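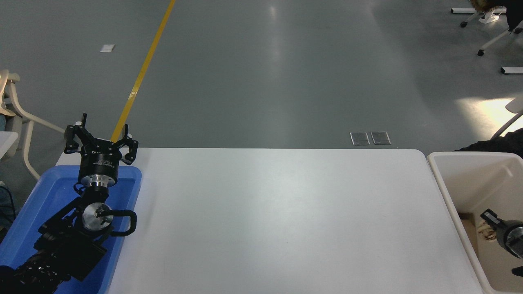 Bevance white worktable with rounded corners: my review after ten months
Posted 18 Dec 2023 by Géza Pálfi

I bought this table in February and I promised to write about it when I had used it enough. Now I have used it enough, so I will try to say everything that I wanted to know before I ordered.

First, the top. It is white, smooth and a little glossy. I was afraid of the gloss, and I was partly right. When the ceiling lights are on, there is a bright band across the middle, and if you read small print on white paper you will move your chair to get away from it. For sorting, packing and small assembly work it does not disturb me. After one week I stopped to notice it.

The good side of such a surface is the cleaning. I use a damp cloth and a drop of dish soap, and I dry it after. Pencil goes away at once. Ballpoint pen needs more patience, and one red marker left a pink shadow which I still find when I look for it. Do not cut directly on it. I did it one time with a craft knife and I have a thin line to remember this.

The rounded corners were the reason I chose Bevance over the Dobson table, which has corners like a knife. I walk past the table many times in a day and my hip is thankful.

Assembly took me 85 minutes alone. The instruction sheet is only drawings, and drawing number 8 is wrong: it shows the bracket upside down. If your bracket does not fit, turn it and it will fit. Please use a second person for lifting the top, I did not and I regretted it the next morning.

It stands on a smooth floor, and this brings one small problem. When you lean on the long side with your full weight, the table can travel a little. I put rubber pads from Haklow under the feet and since then it stays where I leave it. I think the pads should be in the box for this price (I paid 600 euros, delivery included).

About trays and bins. I keep a shallow blue plastic tray at the left and a white plastic bin at the right side. Parts which wait for me go to the tray, finished things go to the bin, and the middle stays free. The blue is easy to see next to the white top, so I recommend a tray with a strong color. A low rim is also better, because the hand comes in from the side without hitting anything. 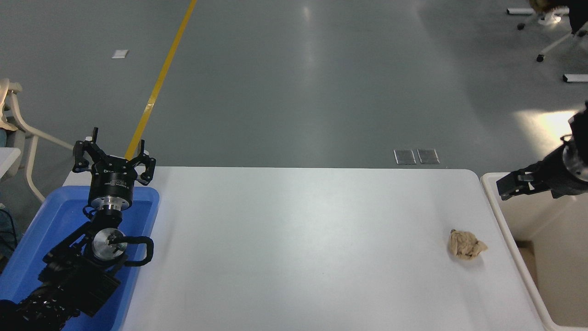

The table with the blue tray on the left and the white bin along the right side.

I asked Sukis, the shop where I ordered, if it is possible to get a second top later, in case the first becomes too scratched. They answered in two days and said yes, but the top alone costs nearly as much as the whole table. So I take care of mine.

What I like: easy to clean, the corners, enough place for work on both sides.
What I do not like: reflection under strong lights, no pads for the feet, the mistake in the drawings.

One more thing for people with a white floor or white walls: small white pieces disappear on this top. I lost a plastic washer for half of an afternoon, and it was in front of me. For this kind of work I put down a sheet of gray paper first.

I give four stars from five. If they correct the drawing and add the pads, I will change it to five.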